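Re: [skernen-makers] Kitchen chores challenge - how is the Skernen lot getting on?

From: Skernen club desk
To: skernen-makers
Subject: Re: Kitchen chores challenge - how is the Skernen lot getting on?

Hello all,

Sorry for the slow answer, it has been a very full couple of weeks and every time I sat down to write, another thing worth reporting had happened! I'll put my answers under the questions and then ramble on a bit at the end about fingers, as that is where my head is at the moment.

On behalf of the Dutham group, the list was asked:

> We are thinking of entering the kitchen chores round in August and
> would love to hear from a club that has already started. Three things
> mostly. How much of your session time goes on collecting
> demonstrations and how much on the training side? Do your members
> like doing it, or do they get bored after ten goes? And is it true
> that you let the younger ones do both hands at once? Ours have only
> ever done one-handed pick and place and we were going to stay with
> that for the first term.

Taking the first one first.

> How much of your session time goes on collecting demonstrations

Far more than we planned. When we wrote the timetable we gave collecting two sessions and training six. We are now well past that, and I would say most of every session is still somebody standing at the table doing a chore, with the rest of the group checking recordings on the laptops. We have 187 recordings of the sponge and rack task that we are happy with, and 49 more that we kept back to test against. The rules for our round ask for 800 across all the tasks, so there is a fair way to go, but the pace has picked up a lot since everyone learned how to start and finish in the same way.

The training is done overnight on the machine in the back office. It starts at 6 pm when the building closes and is done by the time the morning class comes in. The members find this a bit unfair, as they never get to watch it. I have promised we will run a short one during a session so they can see the numbers go down.

> Do your members like doing it

Yes! Much more than I expected. I think it helps that the task is one they all know from home and all have opinions on. Should you wipe the rack from the back to the front, or the other way? Do you steady it with your other hand or trust it to stay put? We had a very good argument over this which went on through the whole tea break, and in the end we settled on one way of doing it and wrote it on the board, and the people who lost the argument have been very decent and do it the agreed way when it is their turn.

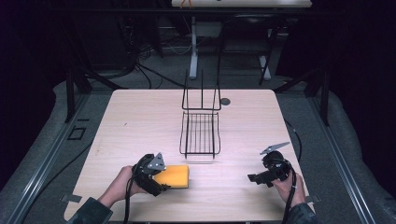 Two-handed work is the part I most wanted to tell Dutham about. We started with one hand as well, and we stayed with it for a whole term, and looking back I would cut that to a few weeks. One-handed pick and place is good for learning how to open and close the thing and how to keep your wrist steady, but it teaches a habit of letting the other arm hang, and it took us ages to lose it. With the sponge held in the left gripper and the right one still empty, you have to decide early on what the empty one is for, and that is a really good thing for a fourteen-year-old to be thinking about. Most of ours go in far too quickly with both at once. The ones who do best are the ones who pick a job for each hand, say it out loud before they start, and then stick to it. So yes, it is true that the younger ones do both hands, and they are often better at it than the adults.

A few practical points that may save you some time:

Start each go with the rack in a slightly different spot. We left ours in the same place for the first batch and ended up with a model that wiped very nicely at that place and nowhere else. We had to throw out the first 28 recordings. There were some long faces, but they had all been made in one evening, so it could have been worse.

Keep the cables running down and behind you, and agree which side you walk away on. We have had a sleeve snag more than once.

Give the person at the table a partner whose only job is to call start and stop. When people did both themselves, the last second of the recording was always them turning to look at the laptop, and the arms drifted.

Wear plain dark sleeves if you can. This is more for tidiness than anything, but we had one member in a very bright striped jumper and the others were convinced it affected the results. I don't believe it did, but I also haven't tested it, so dark sleeves it is.

Short turns. Ours do ten goes and swap. By the twelfth people start inventing new ways to do it for fun, and those are lovely to watch and no use at all.

Now, fingers.

We bought our grippers second-hand in a box from Dernell, bodies and fingers together, and they have been good workhorses. The parts that suffer are the pads. Sponges are kind to them, but the metal rack is not, and neither is being put down hard on a table forty times in an evening by somebody who is already talking to a friend. I have started getting everyone to do a finger check at the start of each session: open wide, hold it over the bare table where the light is decent, and look at both sides before you pick anything up. It takes half a minute, and the members have become very keen on it. They report every nick to me as if it were a breaking news story.

What we are looking for is anything that changes how the pads meet. A scuff on the top is nothing. A chip along the gripping edge might matter, and little pale bits hanging off certainly need watching, as they can catch on whatever you're trying to let go of. One of our members has proposed a scoring system from one to five, with drawings, and I am all for it.

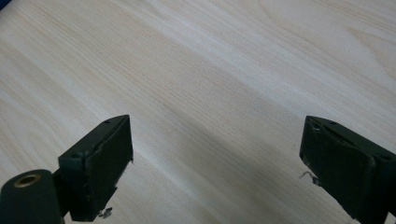

Dizon wrote back to me off-list, when I asked about all this, that they swap pads as a pair every time, even when only one looks bad, and that they had lost a whole month of recordings before they started doing so. Their reasoning was that a new pad facing an old one grips at a slight angle, the person holding it corrects for that without knowing, and then the correction is baked into everything they record. They also said to note the swap in the log, so that if the results change you can go back and see whether it lines up.

I found that very convincing and we have taken it up. We now have a column in the log called "pads" where the pair gets a number. It's a bit late for the recordings we have already made, but I went through my own notebook and could work out most of them from the tea stains and the margins, more or less. If any other club has a neat way to keep track of this I would be very glad to see it, especially if it is something a twelve-year-old will fill in without being chased.

Does anybody have a view on glueing loose bits down? My own feeling is that you trim them off flush and leave the pad alone until it is due for a swap. One of our parents, handy with this sort of thing, would prefer to glue, and we have agreed to try it on an old pair that isn't being used for recordings. I will report back.

A couple of other bits while I'm here.

The next task on our list is cups, and we could do with a set that isn't precious. Plastic would be best, in a few different colours and sizes. If you are coming over from Dutham anyway and have some going spare, please bring them, and you are all very welcome to stay and have a turn at the table. I mean that! It is much easier to explain the two-handed business when you have one in each hand, and our members love showing other people how to do it.

We also still need to settle how the shared recordings will be named. At the moment Skernen puts the task first and then the person's number, and I gather others put the number first. I don't mind which we choose, I would just like us to choose before August, as renaming hundreds of files by hand is a job I'd wish on no one. Could people reply on the list with what they use now? Then I'll write up a proposal and send it round.

As for what the robot can do so far: with the rack where it likes it, it will pick up the sponge, bring it across and make a decent pass over the tray. It is slow and it hovers a lot first, as though it's making up its mind. The first time it did the full pass the whole room cheered, and two people from the pottery class next door came in to ask what had happened. It still gets into a muddle on the upright part at the back, where the rods are, and I think we simply don't have enough recordings of that bit. That is the plan for the next few sessions - backs only, everyone, ten goes each.

So, Dutham, please do enter. Start with both hands sooner than you think you should, move your rack about, and look at your pads. And do send questions, I enjoy answering them and it makes me write down things I should have written down months ago.

All the best from a rather soapy-smelling club room,

Skernen club desk

--
skernen-makers mailing list
To leave the list, send a blank message with "leave" as the subject.
Old messages can be read in the list archive by members.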